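Flamen工作单元仿真台维护记录
六月 上午
记录:Carmela Marras
复核:Gerasimos Manolakis

一、目的
本次工作为Flamen单元的数字模型复核。Illdale现场单元已调整台面布局,仿真模型须同步更新,并重新标定夹爪至仪器抽屉的接近路径。模型版本号为1148,上一版由Wilson Cusi归档。

二、初始检查
载入模型后,首先核对机械臂基座、蓝色台垫及各板架的坐标。夹爪以微张状态停于仪器左端上方,作为接近路径的起始参考位。
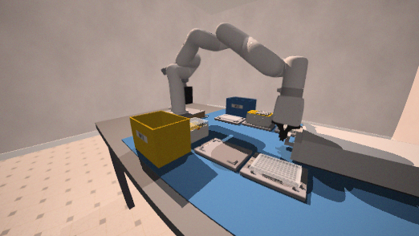 图1 起始参考位,夹爪未持物。前方一板架空置,另一板架载白色微孔板。

各关节零位与归档值一致,无须修正。空板架按工艺要求应放置黑色微孔板,已在布局文件中补入。

三、布局更新后核对
更新内容限于台面器具,基座安装参数保持不变。重新载入后核对两板架间距,并检查抽屉打开状态下的碰撞体边界。
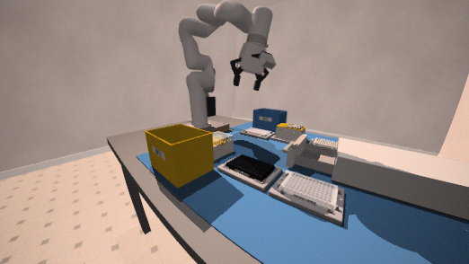
图2 黑、白两块微孔板各置于板架上,仪器抽屉呈打开状态。

Aníbal Huaranga指出,抽屉前面板的碰撞体较现场实测值偏薄2毫米,夹爪下降时余量计算因此偏于乐观。已按实测值修改,修改项编号167。黄色箱体与吸头盒的碰撞体未作改动。

四、腕部视角检查
腕部虚拟相机沿用鱼眼参数。检查要求为两指指尖均在视野之内,且不被夹爪本体遮挡。
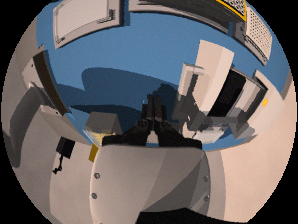 畸变系数暂不调整。Callum Lambert建议与Jasińska单元统一参数,待该单元标定完成后再议。腕部相机外参另存一份,文件置于Gasby目录下。

五、抽屉接近路径
接近路径分为平移与垂直下降两段。平移段终点设于抽屉前面板拉手处,下降段限速运行,逐点记录指间中心与拉手中线的偏差。路径共设11个路点,其中末段路点较密。 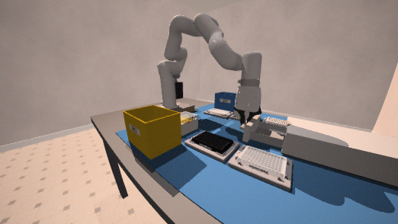
偏差超过限值时,应先检查工具坐标系,不得直接修改路点。工具坐标系的变更须由复核人签字。

六、遗留事项
1. 抽屉关闭路径尚未复核。
2. 蓝色箱体标签贴图分辨率不足,待更换。
3. 现场单元拉手高度须再测一次,由Wilson Cusi负责。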